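Workshop notebook, October, morning

Glue line trials, continued. Bench cold when I came in, so the first hour went to waiting on the heater and rereading last week's numbers, which I still don't trust.

Niter sent the new hide glue with a sheet that claims it holds as well as the old stuff at half the soak time. I have read that sentence on glue packaging before. Soaked one batch by their sheet and one batch the way we always do it, overnight in cold water in the covered jar. Their batch had hard bits at the bottom when I stirred it. Small ones, but I could feel them on the stick. The sheet says these "melt out in the pot." Some did. I strained it anyway and kept what stayed in the cloth, it's in the jar lid by the window if anyone wants to look.

Cut 24 test blocks from the maple offcuts, all with the grain the same way. Half got the Niter glue, half got ours. Clamped with the small screw clamps, snug, no gauge. I know. The gauge is still out on loan to the Grultgate job and I'm not holding up the whole test for it. Whoever reads this should take the clamp pressure as "what my hand thinks is snug" and judge the rest accordingly.

Noon

Pulled the first blocks from last week's run on the lever rig. Best one let go at 1,853 pounds, which looks great until you see that its neighbor, same glue, same board, same shelf, let go at 245. That isn't a glue result. Something was wrong with the joint. Looked at the face under the lamp and there was a shiny patch over most of it, no wood fiber pulled at all. My guess is the glue had skinned over before the halves went together. Could also be that the planer knives are dull and burnishing the wood. I'd want fresh knives in before I believe either story.

The note pinned over the rig says anything over 1,000 is a pass. I don't know where that came from. It's older than the rig. A chair joint and a box corner don't need the same thing, and a block pulled straight apart doesn't tell you much about a rail that gets leaned on for years. Leaving the note up, but I've stopped writing "pass" in the log. Just the number, and what the broken face looked like.

Afternoon

Pot temperature. The Zerouali thermometer and the old glass one disagree by enough to matter. Put both in a pan of boiling water and the glass one was closer to where it should be, so I'm using glass for now. That puts a question mark over every pot temperature in the September pages. I went back and penciled "Z therm." next to each one so we don't quote them to anybody.

Rokari wants to know if we'd switch to their liquid glue for the chair repairs. No heating, long open time, comes in a squeeze bottle. Fine, but how does it come apart again? Half our repairs are undoing somebody else's repair, and I've spent too many hours chipping hard yellow glue out of old mortises. Asked them for a sample and for any aging tests. They sent a color brochure.

To do: knives sharpened or swapped. Get the gauge back. New blocks stay clamped overnight, don't move them off the shelf. Try warming the wood before glue goes on, half the set only, and write down which half this time. Pot needs scrubbing, the rim is crusted and bits keep falling in. 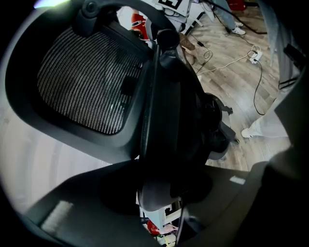 Are we switching to the Niter glue for repairs?

Not yet. Last week's blocks were too uneven to compare anything against, and the new ones haven't been pulled. Keep using the old glue with the overnight soak until there's a full set done with sharp knives and the gauge on the clamps.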